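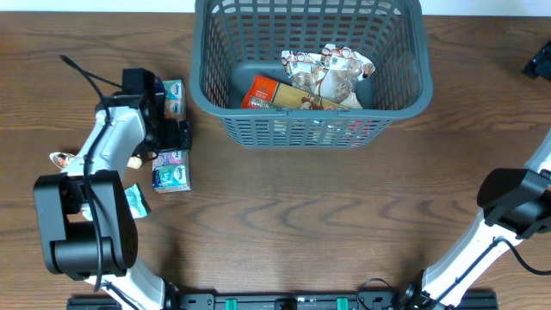
One reader of an earlier draft, a retired shopkeeper in Cedley, objected that people do not plan their snacks at all, they simply find that they have bought them, and that any paper claiming otherwise was written by someone who shops on a full stomach. We have kept the objection at the head of this section, as it predicts our results better than our own hypotheses did.

4.2 Listed and unlisted purchases

Households in both towns were asked to write a shopping list before each main trip and to hand it over with the till receipt afterward. We then matched the two. An item was coded as listed if it appeared on the list in any recognizable form, which required some generosity. "Stuff for Thursday" was accepted for anything plausibly eaten at a meal. "Bits" was not accepted, although it was the most honest entry we received. Figure 3 shows boxed and pouched goods in a basket, the two kinds of packaging that gave the coders most of their trouble.

We recruited 45 households, divided between Skarkholm and Cedley, and followed them for 13 weeks beginning in September. Both towns have one large store and a scattering of small ones. In Skarkholm the large store is Flolley, which rearranged its shelves in the middle of the study without telling us. We had no right to be told, but it would have been a kindness. Receipts from the period of rearrangement are analyzed separately in Section 4.4.

Fresh produce, milk and bread were nearly always listed. Snack foods were nearly always unlisted, and were bought anyway with great regularity. The same household would leave crackers off the list week after week and come home with the same crackers. In exit interviews, respondents described these purchases as treats, exceptions, or things for visitors. We did not ask how many visitors they had.

The usual account of this pattern is the one given by Lysenko (2000), in which the list is a budget and the unlisted item is a lapse. Our data fit this account poorly. If unlisted snacks were lapses, they should vary with hunger, hurry and the presence of children, and they should be irregular. They were the steadiest part of the basket. Vegetables, which everyone had listed, were the part most often missing when the receipt came back.

We suggest that the list records what the shopper might forget, along with what the shopper would like to be seen buying. Snacks meet neither condition. A respondent in Skarkholm told us that writing down potato chips would be "like writing down breathing," and then asked whether the interview would take much longer.

Two limits should be noted. First, households knew that the lists would be read, and this may have improved them. Several lists from the opening weeks are in a handwriting that does not recur. Second, 7 households stopped writing lists partway through but kept sending receipts, with apologies. We had expected their spending to drift once the lists were gone. It did not move in any way we could detect, a finding that was awkward for a study of shopping lists. These households are left out of the matched analysis and appear only in the totals.

The coding of "for visitors" as a separate category was dropped after the pilot. The remaining categories are described in the appendix, together with the rules for illegible entries and for lists written on the backs of earlier receipts.

Figure 3. Boxed and pouched goods in a gray plastic basket.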